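Teaching by Hand in Skiltthorpe

At Rotich, robots learn chores from people. Operators work with a gripper in each hand, and every attempt is recorded as an example. The current job is a white cleaning pad and a black wire rack, on a target of 1000 examples. The count stands at 383.

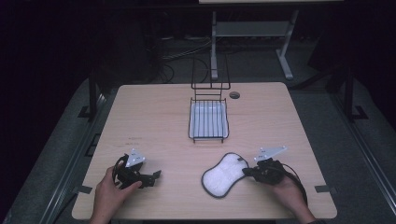
What the grippers record

Tavion Zamora runs the sessions, which last 20 minutes. Each gripper carries its own camera, aimed past the fingers – a close view of the tabletop and whatever comes between them.
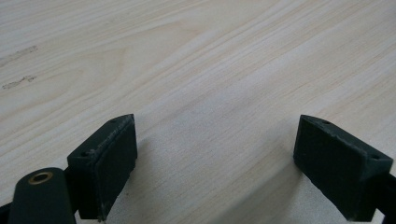

Do clumsy attempts get thrown out?

Most are kept. Zamora wants the model to learn from recoveries too.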